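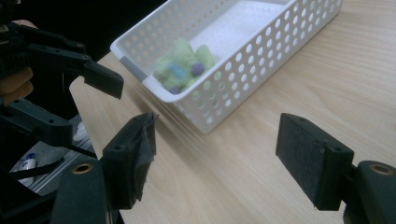
À quelle fréquence faut-il remplacer les patins des doigts sur une pince tenue à la main ?
Dès que la surface de contact n'est plus plane ou que le revêtement se décolle, et toujours les deux doigts en même temps. Le compteur de cycles sert de rappel, le contrôle visuel reste prioritaire.

Bonnes pratiques / Préhension et collecte
Sujet : patins, ruban, et qui signe quoi ?

neema_l
Bonjour à tous, je remets le sujet sur la table parce que chez nous ça devient un peu n'importe quoi. On rédige une fiche interne pour les pinces à main (deux opérateurs, une pince chacun, objets mous dans des bacs) et on n'arrive pas à se mettre d'accord sur l'état acceptable d'un patin. Moi je dis : un patin rafistolé au ruban noir, on peut finir la série en cours, on le note, et on change avant la suivante. Mon collègue dit qu'on arrête tout de suite. Vous faites comment, vous ?
Neema Langat, atelier Colwood

driss.b
Salut Neema ! Je suis du côté de ton collègue, désolé. Le ruban froissé qui dépasse sur le côté extérieur, passe encore, ça ne touche pas l'objet. Mais dès qu'il déborde sur la face de contact, tu changes le frottement d'un doigt et pas de l'autre, et toute ta série est bancale. Chez Winuta on a écrit noir sur blanc : les deux patins doivent être de même matière et de même usure. Point.

pomme_de_pin
« Même usure », je veux bien, mais tu la mesures comment ? On a essayé au pied à coulisse sur de la mousse, j'ai trois valeurs différentes selon la force avec laquelle j'appuie...

driss.b
On ne la mesure pas, on compare à un patin neuf gardé dans un sachet. C'est bête mais tout le monde sait le faire. Et on remplace tous les 200 cycles de toute façon.

katzenberg7
200 cycles ?! Vous devez avoir un sacré budget mousse. Nous on a tenu 2 824 cycles sur une paire, avec des peluches et des trucs en feutrine, et les saisies étaient encore propres. Tout dépend de l'objet. Avec du carton ou du plastique moulé à arêtes vives je ne dis pas, mais sur du tout doux je trouve que c'est jeter pour jeter.

neema_l
Ah, voilà exactement la dispute qu'on a en interne. Sur les objets mous je pencherais pour katzenberg7. Par contre les peluches laissent des fibres, et là un patin peut avoir l'air impeccable et glisser quand même. Du coup j'avais mis dans la fiche : brossage à sec entre chaque bac, jamais de solvant.

pomme_de_pin
+1 pour le brossage. Et pensez aux inserts filetés ! Une vis mal reprise dans un insert laiton et le doigt prend du jeu, vous pouvez changer tous les patins du monde ça ne corrigera rien. Je contrôle les doigts à la main avant chaque poste — on attrape le bout, on essaie de le faire bouger, s'il bouge on ne démarre pas.

driss.b
Oui, très bon point, on l'a aussi dans la nôtre. J'ajoute le plan de travail, tant qu'on y est. Règle chez nous : rien dans la zone qui ne figure pas sur la liste de la tâche. Pas de tube, pas de bouchon, pas de vis qui traîne, et ça vaut aussi pour ce qu'il y a à côté de la table, sur les profilés. Le jour où on réutilise les enregistrements pour entraîner un bras, ce genre de bricole se retrouve partout.

katzenberg7
Là par contre je ne suis pas d'accord du tout. Un plan de travail trop propre, c'est un modèle qui panique au premier crayon oublié. On laisse exprès un peu de bazar autour, hors de la trajectoire des mains. Un bac ajouré posé de travers, très bien ! Je veux même qu'il soit de travers, je demande aux gens de le tourner entre deux prises.

driss.b
Le bac de travers, d'accord avec toi. Le bazar voulu, d'accord aussi s'il est écrit quelque part. Ce qui me gêne c'est le bazar que personne n'a décidé. Tu ne peux pas filtrer ce que tu n'as pas noté.

neema_l
Bon, ça me va comme compromis : le désordre est autorisé s'il est déclaré en début de série. Et pour la position des deux pinces quand on travaille face à face ? Chez Katona (on a repris une partie de leur procédure) c'est une seule pince dans le bac à la fois, l'autre attend dehors, doigts ouverts.

pomme_de_pin
Pareil ici, et l'annonce à voix haute « j'entre », « je sors ». Au début on se sent ridicule, après 2 jours on n'y pense plus. J'avais lu un doc de Detadik qui autorisait les deux ensemble pour les objets longs, avec un meneur désigné.

katzenberg7
Meneur désigné, oui, sinon c'est le bras de fer sur un lapin en peluche.

neema_l
Noté. Je reprends la fiche ce soir avec 7 points au lieu de la page et demie actuelle : jeu des doigts, état des patins, ruban, brossage, déclaration du désordre, orientation du bac, règle d'entrée. Pour le ruban je mets « toléré hors face de contact, signalé, remplacé en fin de série ». Driss, tu râles ?

driss.b
Je râle, mais je peux vivre avec. Remplace juste « signalé » par « signalé et photographié », et envoie-moi la version quand elle est prête, je la ferai relire par l'équipe du matin.
Driss Berrada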